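Kerwood asks nurseries to look harder at "tidy-up" claims before buying storage

Grerkivstead, September 5, 2020

Kerwood, the play equipment reseller, has published a short buying guide for nurseries and childminders that takes issue with much of what its own trade says about storing building blocks. The guide, called Bins and Blocks, is free and runs to 20 pages. It was written by Mirjam Haslinger and Keith Dunmore after a spring spent reading catalogues, and its tone is not kind.

"I have been told that a box will teach a three-year-old to sort by colour," said Haslinger. "I have been told it will save staff an hour a day. I asked 17 suppliers where the hour came from and I am still waiting for a reply I would show to anyone."

The guide recommends a plain open bin, low enough to see into, set on a table children can stand at. It has doubts about lids, which go missing, and about printed labels for children who cannot yet read. It also questions the habit of selling blocks in large mixed sets. A few blocks in two colours, say the authors, will keep a small group busy for a good while, and the rest can stay in the cupboard until someone asks for them.

Metal bins get a qualified yes. They scuff, they are noisy when blocks are dropped in from a height, and they cost more than plastic at the start. Dunmore, who visited settings in Grerkivstead and Prutden in March, thinks the scuffs are a poor reason to replace one.

"Every brochure shows a shiny bin," he said. "I would sooner see one that has had some use. If the corners are sound and the base sits level, leave it alone and spend the money on something else."

Not everyone at the firm was pleased. Rupert Tanner, who looks after sales, asked for the chapter on sorting trays to be softened. It was shortened by a page and otherwise left as it was.

Salma El Ouafi, who runs the Danzer nursery in Prutden, read an early draft and has reservations of her own. "They are right about the labels. I am less sure about the colours. Some of ours do sort, some of ours throw, and I doubt the container has much say in it."

A trial is now planned. Danzer will use open bins in one room and its existing lidded boxes in another, with 21 children taking part, and staff will note how long clearing away takes. Kerwood says it will print the results whichever way they fall. Huguette Sutherland, its managing director, would not be drawn on what she expects.

"We sell both sorts," she said. "I would like to know whether there is any difference
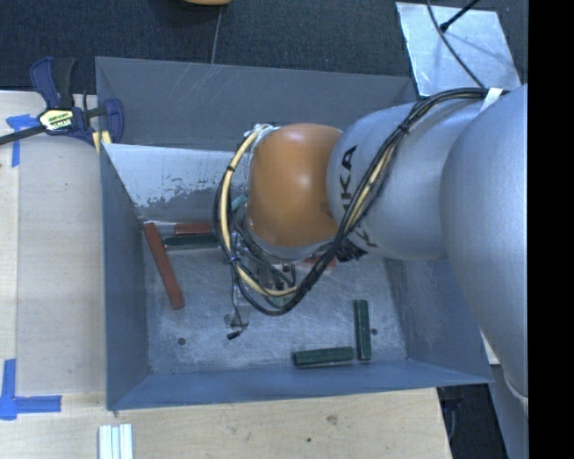 before we print another catalogue that says there is."

Bins and Blocks can be collected from the Kerwood counter in Grerkivstead or requested by post. The first print run is 209 copies.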